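4. Sorting station layout

Author: Sverre Sandberg
Reviewed by: Oda Sundqvist

4.1 Purpose

The Drineo station is a bench where small household items are grouped before they go into storage. This section covers the layout of the work surface and the choice of background. Storage itself is treated in section 5.

4.2 Background

Two backgrounds were compared in March. The light one made pale items hard to find, in particular cups and saucers. The dark one was kept for all later work. Dark gray items lose their lower edges against it, and this was accepted.

4.3 Placement rules

Tall or boxy items go to one side so that they do not hide the small ones. Cups stand upright, open end up. Textiles are laid flat on the side away from the boxes. Items with a strong color may be placed anywhere, including at the border of the work area. A gap of 12 cm between neighbors was the target. In practice it was often smaller on Thursday afternoons, when the bench was shared with the Feludix group.

4.4 Results

The item list has 555 entries after duplicates were removed, down from 978. Most of the duplicates were cups entered under more than one name. Sorting a full crate took roughly 3 minutes with the dark background. Times for the light background were not logged for every crate, so no average is given.

4.5 Open points

The rule for textiles needs a size limit. Striped cloth was twice listed as two separate pieces. Labels on dark boxes should be moved to the front face. The bench lamp has not been tested at its lower setting.
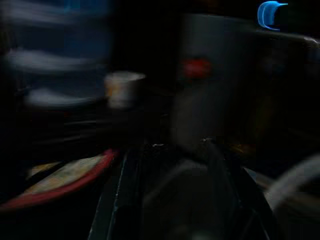 Figure 4. Small white cup beside a dark gray boxy item, dark background.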